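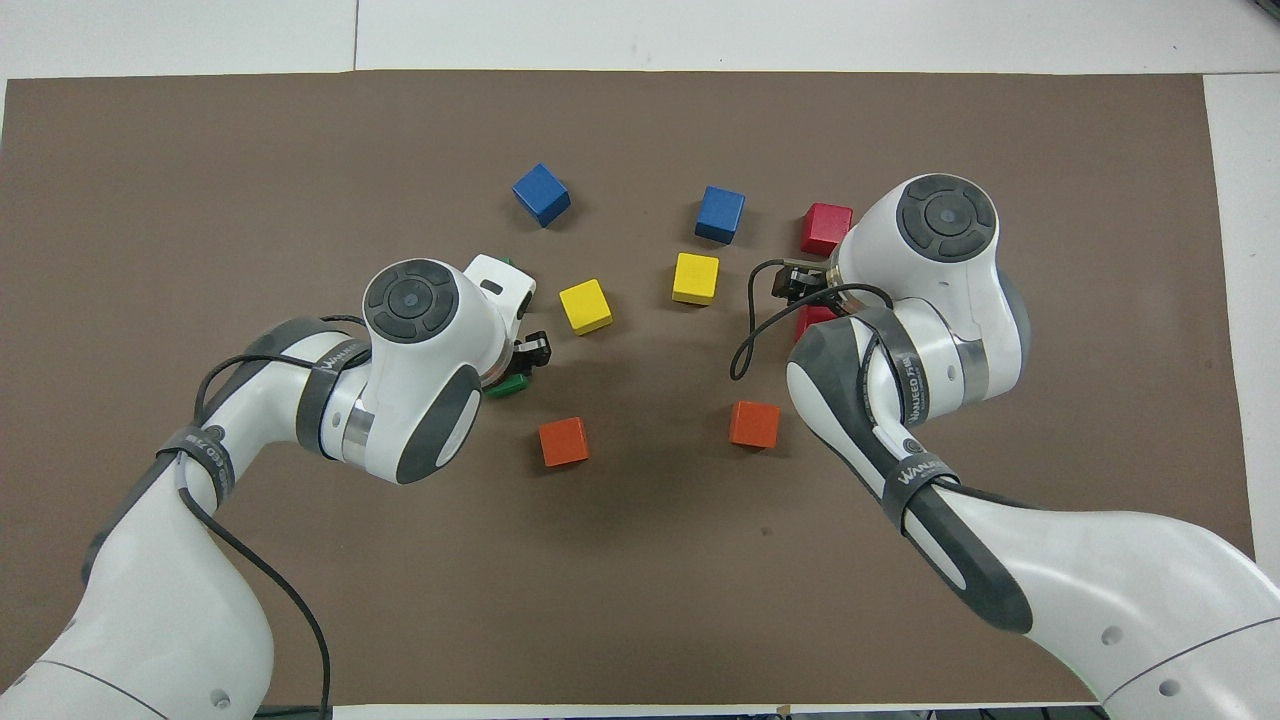 Working safely at a two-arm table: steps before and during a block session

These steps are for everybody who operates the two-arm table at Korbridge. Please read them one time completely before your first session, and keep them open during it.

1. Check the mat. It must lie flat under the whole work area. If a corner lifts, press it down before the arms have power. Small dirt should be wiped off, also when it looks harmless.

2. Check the cables. Every cable on the outside of an arm is held by straps. Move the arm slowly by hand through its full reach and watch the loop near the wrist. The loop needs enough slack for a full wrist turn – but it must not hang so low that it sweeps the blocks. Close the straps firmly, and never put one over a joint.

3. Set the speed limit. For new operators it is 200 mm per second. Vikas Agarwal can raise it for you after 21 supervised sessions, not earlier.

4. Place the blocks. Do this with both arms stopped and your second person at the stop button. Leave open space between blocks, so that the fingers can close without pushing a neighbor.

5. Agree which arm goes first. When both grippers reach toward the middle, only one may enter the shared zone. The other waits on its own side until the first has left. Most of our contacts in October happened because this step was skipped.

6. Keep hands out. If a block falls over or rolls away, leave it. Stop both arms, say "stopped" aloud, wait for the answer, and only then reach in.

7. Write the log. Note the start time, the speed limit, and each contact between the arms, even a very light one. Use form 79 and put it in the tray of Danai Karamanlidis.

If a strap is damaged or missing, the arm stays off until it is replaced. Tape is not accepted as a repair.

Last changed 2022-04-20 by Tihomir Nikolaidis (step 5 is new).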